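Print | E-mail

Student Projects: How Readers Finish a Long Comic Series

By Dumisani Makhubela
Apr 27, 2021

My project looked at where readers stop in a long-running comic. I used Menditz, a black-and-white fantasy series that ran for 104 issues, and asked members of two school comic clubs which issue they read last. I handed out the forms in November and got 48 back.

Only 22 readers had reached the final issue. The largest group quit during the Nyamweya storyline, when the main character is missing for most of a year.
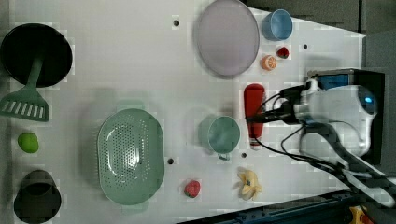
I also asked what format people used. Those who read the collected books got further than those who bought single issues. Several said they had missed one issue and could not find a copy later.

The survey has limits. Both clubs are in the same town, and some answers were from memory. Next term I plan to ask the same questions about Trosorar, a shorter series by the same writer.

Related items
Drawing Sedance: Notes on a First Mini-Comic
Lettering by Hand
Trosorar Reading Order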